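Padlocks, Keys and the Five-Part Basket

From the members' pages of the Horach Storage and Workshop Society newsletter, August 23, 2023
By Jayson Javier

In the last newsletter I promised to write about the padlocks. Several members have asked me about it since then, and two of them asked not very politely, so I will try to explain the whole matter in one place. I apologize if it is long. English is my third language and I prefer to say a thing completely.

Our society has 56 lockers in the back corridor, and also the paint cupboard, the bicycle cage and the two gates. Every one of them is closed with a padlock. When I took over the keys in January, I received them in a biscuit tin. Some keys had a label, some had a label which had fallen off, and some had never had one. The locks were of many makes and ages. A few were so stiff that members left them hanging open, and then of course the locker was not locked at all.

I grew up in Cabanatuan, where my uncle had a small hardware shop near the market. He sold padlocks from a board on the wall, and each one hung with its own key tied on by a string. He did not allow anybody to untie the string before the lock was paid for. As a boy I thought this was too strict. Now I have spent four evenings with the biscuit tin, and I think of my uncle with more respect.
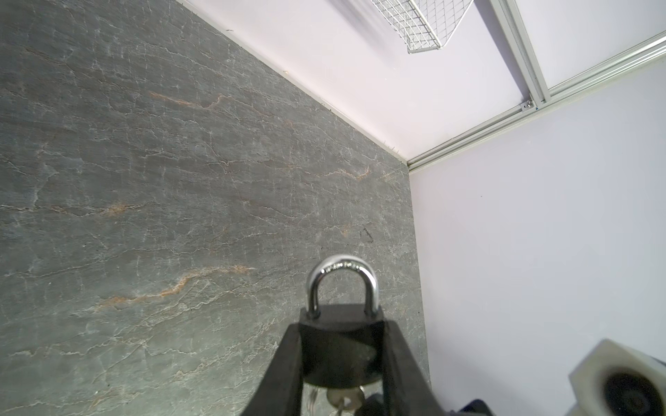 The first rule I want to ask of all members is about the keys, and it is an easy one. When a padlock is not in use, please leave its key in it. A small lock with the keyhole in the bottom will hold its own key very well, and the second key can hang next to it on the same ring, as with the black one here. You can pick up such a lock and know at once that it is complete. A lock without a key is only a piece of metal, and we have a full drawer of these already. When you start to use the lock, take both keys out together, put one on your own ring and give the other to me. I write the number of your locker on a tag and it goes in the key cabinet, which is itself locked, and that key I carry.

The second rule is about spare keys. Some members keep both keys at home on the same ring. I understand that it feels safe, but if you lose the ring you have lost everything. In the spring we had to cut three locks for this reason. Cutting is loud and takes time, and the hasp of the locker was bent in one case. I would like to have no cutting this winter.

Now I come to the question of small locks and large locks. The lockers take a small one. The thick shackle of a large lock does not pass through the hasp, and members who bought a large one have pushed it with force and scratched the paint. Please measure before you buy, or come to me and try one from the drawer. For the gates it is the opposite, and we will continue with the heavy locks from Prodau, which have stayed outside in the rain for years and still turn. The small locks can come from any shop. I do not have an opinion on the brand. I only ask that it comes with two keys and that you do not choose one with a number code, because the member before you will know the code, and probably his children also.

Some words about oil. I have seen that kitchen oil was put into the lock of the paint cupboard. I do not want to know who did it. Kitchen oil becomes sticky and collects dust, and after a few months the key does not go in any more. Graphite powder is better. You need very little, put in the keyhole, and then you turn the key several times and wipe it. If you do this two times in the year, a padlock will live a long time. The tube of graphite is on the shelf by the door, behind the light bulbs.

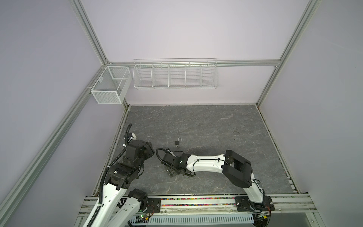
It is also good to store a lock open. I know that many people close it out of habit before they put it away, but then the next person needs the right key only to find out if the lock still works. With an open shackle you can close it on the hasp immediately, and you can look into the holes for rust. The only danger is that a playful person closes it while the key is somewhere else. For this I refer again to the first rule.

The third point is where all these things should live. The biscuit tin has been retired (I took it home and there are biscuits in it). After some discussion we decided for wire baskets, which are cheap and hang on a rail, so they do not use any space on the workbench. I like the wire because dust and small dirt fall through and you see the contents from the side. A box with a lid is more beautiful, but in our society a lid means that things are put on top of it.

The long type with five compartments is the one I recommend, and for a corner there is a short one with two. My plan for the long basket is the following. From left to right: small locks with keys, small locks waiting for a key, large locks, hasps and screws, and the last part for everything which I must look at. For the short basket I plan one side for loose keys and one side for empty tags. Please note that a thin key can slide through a wide mesh. If the front of the basket is of finer mesh it helps, but for the loose keys I would still put a piece of cardboard on the bottom. My neighbor at the workshop, Mrs. Drernuson, has offered to sew small cloth bags, and I have accepted.
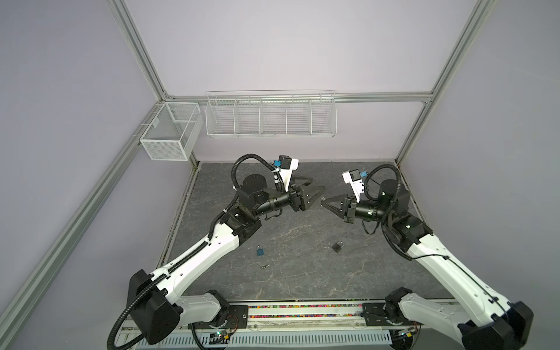 Two small padlocks and a key, with the long and the short basket hanging behind.

I am often asked about color. It was Mrs. Drernuson who proposed that we use blue locks for things which belong to everybody and black or gray locks for things which belong to one person. I was first against it, as I thought it would be one more rule that is forgotten. But when I put a blue one and a dark one next to each other on the bench, I had to agree with her. You see the difference from far away and you do not need to read any label. So from the autumn the paint cupboard and the bicycle cage will get a blue lock. If you have a blue lock on your own locker, you can keep it until it breaks, but please do not buy a new one in this color.

For single keys without a lock I ask for your patience and your help. There are still many in the drawer. I will put them out on the bench on the evening of the next work party, and every member can try them on the locks which do not open. A key that fits will be tied to its lock on the same evening, with string, in the method of my uncle. What fits nothing will go to the metal collection. I will not keep them "for one day." The day did not come in the last ten years.

Finally the costs, as this was asked in two letters. We have set aside 2,000 pesos for the small locks and 4,000 for the gates, which includes the new hasps. The baskets were paid from the money of the plant sale. If a member wants to use his own lock, there is nothing to pay and only the second key to give. The receipts are in the green folder and everyone may read them.

To register your locker, write your name, the number of the locker and the color of the lock on a paper and put it in my letter slot together with the second key in an envelope. Please close the envelope. Last time a key fell out behind the cabinet, and it took me and a magnet on a stick a whole afternoon to get it back. I am in the workshop most evenings after supper, and if the light is on you may knock.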